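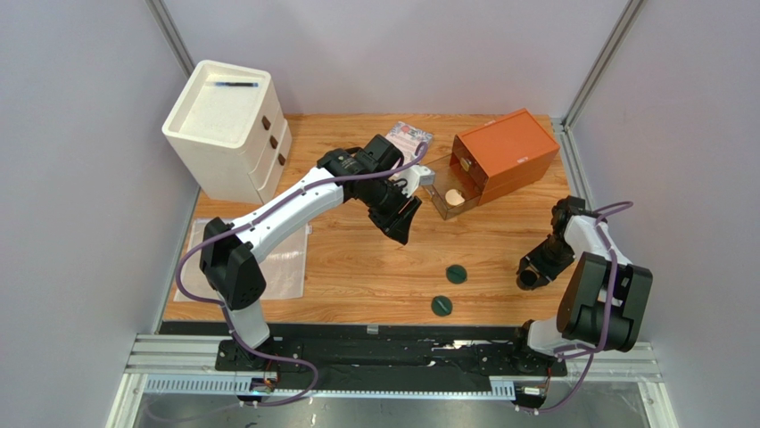 Harkstead Annex, Unit 11
Monthly walk-through, August
Started 7:40 a.m., finished when the coffee did

1. Front exit
Opens from inside without a key: OK
Path clear: FAIL
Comment: Two pallets of Bristbridge floor tile have been parked in the hallway since spring. Last month's note said "temporary." Please pick a date.

2. Rear exit
Opens from inside: OK
Exit sign lit: FAIL
Comment: Currently reads EX. Tenants can probably work it out, but the fire marshal won't be in the mood.

3. Extinguishers
Tags current: OK, except no. 883
Mounted on wall: see comment
Comment: No. 883 is holding the loading door open. It's very good at this. Buy a doorstop and hang it back up.

4. Electrical panel, Metwally side
36 inches clear in front: FAIL
Breakers labeled: Partial
Comment: Breaker 13 is labeled "NO." I didn't touch it. Someone who knows what it feeds should write that down, in words.

5. Smoke detectors
Test button: OK, all rooms
Comment: The one outside the kitchen works beautifully, as anyone who makes toast can confirm. Do not put the shower cap back on it.

6. Stairs and handrails
Treads: OK
Handrail: loose at the second bracket
Comment: Reported to Ultholm in June under work order 1704. Status says "complete." The handrail disagrees.

7. First aid kit
Stocked: Partial
Comment: Plenty of eye wash and one triangular bandage. No regular adhesive bandages, again. Reordered, and this time they're going on the top shelf.

8. Restrooms
Floor dry: OK
Hot water: OK
Comment: Nothing to report, and I did look.

9. Emergency contact sheet
Posted: OK
Correct: FAIL
Comment: The top number reaches a carpet store. They were polite.

Recheck items 1, 2, 4 and 6 before the September walk-through. Item 3 can be fixed for the price of a doorstop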